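14 November 2022
Malathi Chettiar, cell 2 notebook

Can tray picks, working rules, second pass. Replaces the page from April, which was written for the old bench and assumed a fence.

Open space, no fence, people on the far side of the table. Everything below follows from that.

1. Speed. TCP limit 400 mm/s in automatic, set in the safety configuration with its own password. The program slider does not count as a limit. Chandrasekhar found two programs on the Gultley controller with the slider at 40% and no limit behind it. Both are now locked until someone re-saves them under the new configuration.

2. Standoff. 900 mm from the table edge for anyone without a task at the table. Whoever has a task there may come closer in reduced mode, one person at a time, and says so to the operator first. Mark the line with floor tape before the next run. Cables go behind it.

3. Hands. No hand goes into the tray while the arm is enabled, paused included. Pause holds position with drives on. Use protective stop, wait for the status to change on the pendant, then reach in. Same for restocking a lane.

4. Grip. Fingers close on the upper part of the can, force on the low preset. Lift straight up until the base clears the dividers, then translate. Do not drag along the lane. A divider will take a knock, but the tray shifts and every taught point after that is wrong.

5. Lost can. If the gripper reports no part after a close, the program stops and asks. It does not retry. Narayanan wants one automatic retry – I said no for now, as a retry on a tipped can pushes it toward the front lip. Open point, see below.

6. Log. Operator, configuration checksum, e-stop test result. Test the stop before the first motion of a session, and again after anyone has moved the pendant cable.

Configuration checksum today ends 962. The earlier one ended 987 and should not be loaded again; Liya has renamed the backup so it sorts under "old".

Open:
– Retry rule (item 5). Needs a tipped can test with sealed cans, drip mat under the tray.
– Grastex finger pads: no data on grip against a cold can with condensation. Ask Ondrejka whether they have any, otherwise we measure.
– Risk assessment sheet still names the Durnley bench as location. Yamuna to correct and reissue before sign-off.
– Dwell after close is a guess. Leave it alone until the pads are settled.

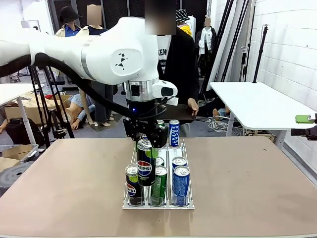
Last modified 2 days ago by Liya Abdella

Added since: tape is ordered, wide yellow. Item 2 stands as written until it is down. – LA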